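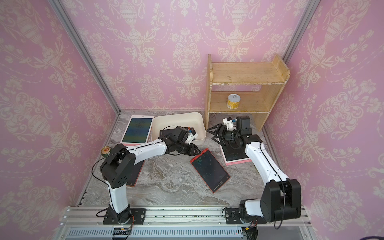

The bus from Dirnow takes longer than the map says, so our group came to the Tekach lab in the afternoon, after the first talk was already finished. It was a pity for the talk, but the visit to the work cells was the part I wanted most, and this part we had in full.

The lab studies how two-arm robots can learn table work from human demonstrations. Their project is named Lemma. The question behind it is simple to say: if you have time to record only 300 demonstrations, should you record them all in the same place, or should you change the place between them? Many teams change the objects. Fewer teams change the walls, the table surface and the light, although a camera sees these all the time.

In Tekach they made the walls a part of the experiment. Each cell is closed on three sides with panels, and the panels can be covered with different printed patterns. The cell where I stood the longest had pink damask with cream urns and garlands of flowers, like the dining room of an old hotel, and the work surface was gray with a marble pattern. After one block of recordings the panels and the surface are changed, and the same tasks are recorded again. Our host told us that the busy patterns are the most useful ones, as the policy must learn to ignore them.

The objects are ordinary. On the table were writing tablets of the kind children draw on, a white plastic tray, cans, and a small wooden shelf with two levels. The task was described to us as "tidy the desk": tablets go into the tray, cans go on the shelf. A flat tablet is harder for a two-finger gripper than a can, I learned. The fingers must come to the edge at the right angle, and if the tablet lies flat, there is very little to hold. For this reason the operators are asked to show also the corrections, for example to push the tablet a little first and then grip it. In the beginning they deleted such recordings as mistakes. Now they keep them.

Each arm has a small camera at the wrist. I asked if the wrist view is not enough alone, because it sees much less of the wall. The answer was that they tried it, and the gripping became better but the planning between the two arms became worse. With only the wrist views, one arm often did not "know" where the other one was working.

About the results. They compared two policies trained on the same number of demonstrations, one from a single background and one from 5 backgrounds. In the known cell the single-background policy was slightly better. In a cell with a new pattern it lost most of its ability, and the mixed one lost only a little. Going from 3 backgrounds to 5 helped less than they had hoped. The numbers are not published yet and we were asked not to copy the slides, so I do not give them here.

My colleagues from Imton asked mostly about the cost. Changing the panels takes two people and a good part of the morning, and the cameras must be checked again after it. One visitor asked why they do not edit the background by computer. They do this also, as a comparison, but the reflections on the tablet screens then look wrong, and this comparison is still not complete.

I would have liked more time at the operator station. We had only a short turn each, and mine ended before I could grip anything. For the next visit I recommend taking the earlier bus, and bringing a sweater, as the hall is kept quite cool. Coffee is on the ground floor, and the machine there takes only coins.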